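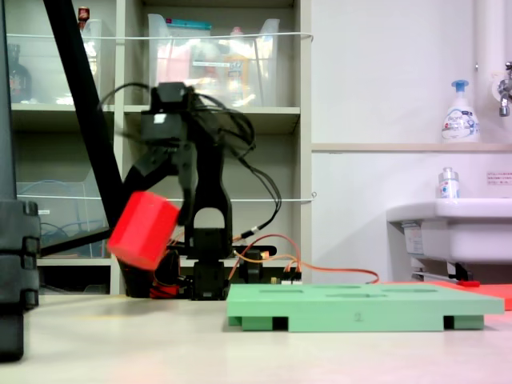

Talks > Workshops and spare rooms > Speaker notes

SHELVES, BINS AND ONE SMALL SINK
Speaker notes, Skavulton makers' evening, June 14, 2024

14 shares · 5 comments

Opening (keep it short, they'll still be finding chairs)

Hello everyone, lovely to see so many of you on a Friday. I want to talk about storage tonight, and I mean really talk about it, because I think it's the most fun part of having a workroom and it gets five minutes at the end of every other talk. The room on the first slide is the one I'll keep coming back to. Leave the slide up while people settle.

Ask: who has a table they can't see the top of? (Wait for hands.)

1. Clear bins

I love a clear bin. On the upper shelf in the slide there are two of them side by side, full of colourful packages and containers, and there's a dark bottle in the left one. From across the room you already know which bin to reach for. That's all I want from a box!

Our old room at Toprak Yard had opaque crates with labels, and the labels were beautiful, and they were wrong by December. We moved house with 68 crates and opened most of them twice. If you take one thing home tonight, buy see-through.

Sizes: bring the Wakano bin up to the front and pass it along the rows. It's the one I use at home. It takes a roll of tape lying flat, a stack of sandpaper, a small drill if you turn it sideways. The lid is a nuisance, I've stopped using it.

2. Cables get their own bin

Point to the lower shelf. Blue cables, in a clear bin. Cables spread into everything if you let them share, and then you pull out a screwdriver and half a metre of wire comes with it.

How I do mine: loop over the hand, one twist of tape, drop it in. I don't sort by length any more. I tried that for a whole winter and had a very pretty box that I was afraid to touch.

(If someone asks about drawers: drawers are fine, I just forget what's in them.)

3. String across the shelf

This is my favourite bit, so slow down. Look at the white string running across the front of the upper shelf, with another across the lower one. So cheap, so simple! I've started doing it on my own shelves at home as a sort of guard rail. A hook at each end, string pulled tight, a knot you can undo. It won't stop a heavy box that really wants to come down, but it does remind you to push things all the way back.

Our big shelf is 178 cm high, and the top string on it is the one I'd never give up. Use a string you can wash, too, it goes grey.

4. The sorting tray

Front right of the table, the pale green one, raised up on feet. Four shallow recesses in the top. I do like a shallow tray. You can pick up a small thing without digging for it with your fingernails, and you can see at a glance when a space is free.

Four is a good number for a table job. At Lirov Hall we had a tray with far more spaces and everyone ended up using the front row and putting their biscuits in the rest. If you're making your own, try it in card first and live with it for a week.

Feet are worth the bother. You can get your fingertips under the edge to lift it, and carry the whole job off when somebody needs the table.

5. Soap where the work is

Pump bottle of foaming hand soap on the ledge, white sink on the wall below. I got very excited when I saw that. A sink by the shelves means people wash their hands before they go through the bins, and the bins stay clear enough to see into. Our nearest tap at Toprak was down 66 steps (yes, I counted, I was carrying a bucket) and you could tell from the state of everything we owned.

If you can't have a sink, a washing-up bowl and a towel on a nail will do it.

6. Doing it this weekend

Empty one shelf only. Wipe it. Put back what you've used since Christmas. Give the cables their bin, tie the string, stop there and have a cup of tea. The second shelf can wait for another day, it really can.

Allow 2 minutes for the Wakano bin to come back to the front. Then questions.

Comments

pegboardfan: Did the string thing on Sunday with garden twine. Looks mad, works a treat.

Marrow_and_Co: Disagree on lids. Sawdust gets in everything without them.

tinshed: What knot do you use? Mine keeps going slack in the middle.

northlanding: Sixty-six steps with a bucket, I felt that in my knees.

tinshed: Never mind, I put a little spring on one end and it's fine now.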